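Grudum (Sammelkartenspiel)

Grudum ist ein Sammelkartenspiel für zwei Personen, das im Verlag Cisa erscheint. Ich pflege den Artikel hier im Spielewiki seit einer ganzen Weile und spiele selbst viel zu oft, also verzeiht mir, wenn ich an manchen Stellen ins Schwärmen komme (oder ins Schimpfen, siehe Turnierszene).

Grundlagen

Ein Deck besteht aus genau 36 Karten, dazu kommt eine Reserve von 5 Karten, aus der man zwischen den Partien eines Matches tauschen darf. Gespielt wird auf zwei Gewinnpartien. Wer an der Reihe ist, zieht eine Karte, legt höchstens einen Vorrat aus und darf dann so viele Figuren ins Spiel bringen, wie der Vorrat hergibt. Klingt simpel, ist es am Anfang auch! Knifflig wird es erst mit den Konterkarten, die man verdeckt neben den Ablagestapel legt und die im Zug des Gegners aufgedeckt werden dürfen.

Eine Partie verliert, wer keine Karte mehr ziehen kann oder wessen Burg fällt. Die Burg ist keine eigene Karte, sondern der Stapel aus fünf verdeckten Karten, den beide zu Beginn von oben abheben. Ich habe schon erlebt, dass mir die beste Karte im Deck ganz unten in der Burg lag, und das ist dann eben Pech.
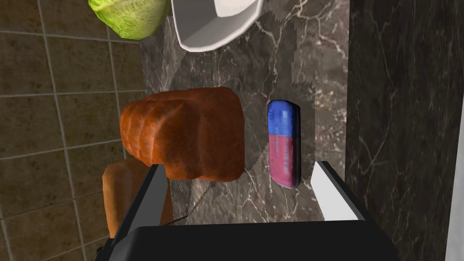
Ein Brotlaib auf dunklem Marmor.

Die Fraktionen

Es gibt zwei Fraktionen, und man kann sie mischen, wenn man mit langsamerem Vorrat leben kann.

Bostach ist die Fraktion für Leute, die gern abwarten. Viele Figuren haben hohe Verteidigung und Effekte, die erst beim Aufdecken einer Konterkarte greifen. Mein erstes Deck war ein reines Bostach-Deck, und ich habe damit wochenlang verloren, weil ich meine Konter immer zu früh verbraten habe. Inzwischen halte ich die Fraktion für die stärkere, jedenfalls in langen Matches.

Ghumman spielt sich ganz anders – schnell, billig und ein bisschen gemein. Die meisten Figuren kosten nur einen oder zwei Vorrat und werfen beim Ausspielen eine Karte aus der gegnerischen Hand ab. Gegen ein gutes Ghumman-Deck sitzt man im dritten Zug mit leeren Händen da und fragt sich, was man falsch gemacht hat.
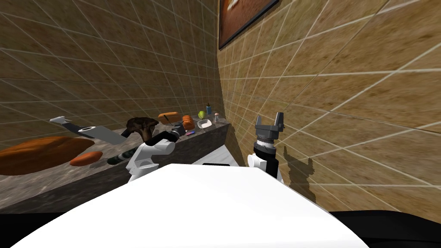

Kartenpool und Seltenheit

Der Kartenpool umfasst derzeit 1.658 verschiedene Karten, Nachdrucke mit anderem Bild nicht mitgerechnet. Neue Erweiterungen erscheinen jeweils im Januar. Auf jeder Karte steht unten links ein kleines Zeichen für die Seltenheit: Punkt, Strich oder Stern. Für das Spiel selbst hat das keine Bedeutung, für den Geldbeutel leider schon. Wer neu anfängt, fährt mit den beiden Starterdecks gut und braucht erst einmal keine einzige Sternkarte.
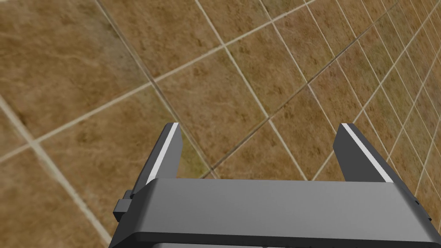

Fliesenboden mit zwei grauen Greiffingern davor.

Turnierszene

Auf Turnieren gilt die Liste der beschränkten Karten. Beschränkt heißt: nur ein Exemplar in Deck und Reserve zusammen, sonst sind drei erlaubt. Gerade die billigen Abwurfkarten von Ghumman standen lange nicht darauf, und das hat vielen (mir auch) eine ganze Saison verdorben. Nach der letzten Änderung sieht man wieder deutlich mehr Bostach und auch ein paar Mischdecks, die vorher keine Chance hatten. 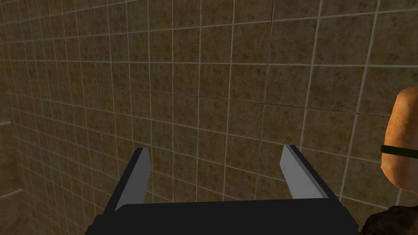 Gesprenkelte Wandfliesen in Braun und Beige, schräg gesehen.

In der Reserve lohnen sich zurzeit vor allem Karten, die den Ablagestapel leeren – damit nimmt man vielen Bostach-Decks den Nachschub. Ich spiele zwei davon und tausche sie fast immer ein, wenn ich die erste Partie verloren habe.

Siehe auch: Beschränkte Karten, Burg (Spielregel), Konterkarte, Starterdecks

Letzte Bearbeitung: 11. Aug. 2026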